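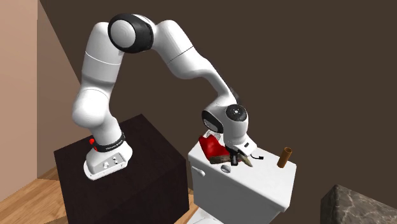
Success criteria for cluttered sim scenes: what do you write down?

Clunden board > Simulation > Good practice

rostus_rob
17 June 2025
I've been asked to draft house rules for how we score pick tasks in sim and I'm stuck on the boring bit. At the moment everyone in our group decides for themselves what a "success" is. One person wants the object lifted and held, another is happy if it left the surface at all, and then we put both numbers in the same table! My draft says 20 seconds per attempt, 40 attempts per object, object must be held clear of everything at the end. Too strict? Too soft?

mudlark17
Not too strict, but you're missing the start state. We got badly stung in November. 588 attempts in the log and no record of which ones began with things already touching each other. Couldn't compare a single one with the new batch, had to bin the lot.

pennyfeather
Oh I disagree with this every time it comes up. Touching is normal. Real bathrooms and kitchens are full of stuff leaning on other stuff, and if you tidy the starts you're testing a robot that only works in a showroom.

mudlark17
I didn't say tidy them, I said write it down!

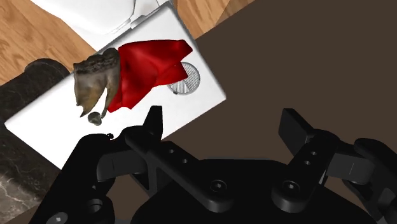
İlker Akyol
The rule we use at Vurnico is that the overlap gets a line of its own in the log, before anything moves. So you'd name the target, then say what's on top of it and what's leaning on it. If the target is a drain grate and there's a red cloth over one side of it, like there, that's a partly covered start and it gets scored with the other partly covered starts. It takes me a minute per layout, and I moan about it every time.

The other thing I'd put in is neighbours. If you lift the target and drag something else along, we call it a pass with disturbance, which has its own column.

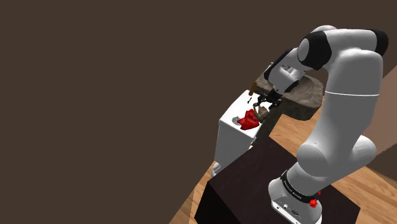
And please fix your viewpoints before you start. We had two people scoring the same run from different cameras and they disagreed on 17 attempts, all of them "is it held or just resting between the fingers". Now we go by contact forces first and only look at the render to settle an argument.

pennyfeather
Contact forces in sim though... I trust those about as far as I can throw them. Soft stuff especially. Cloth will report contact all day long and then slide straight out.

İlker Akyol
Fair, for cloth we add a hold. Three seconds, arm still. Still slides out now and then.

rostus_rob
This is great, thank you both (all three!). So start state line, disturbance column, fixed cameras, and a hold for soft things. Does the hold come out of the 20 seconds or go on top?

mudlark17
On top. The Cárdenas template does it the other way and you end up failing slow grasps that were perfectly good.

pennyfeather
Inside the 20, I'd say. A time limit is a time limit.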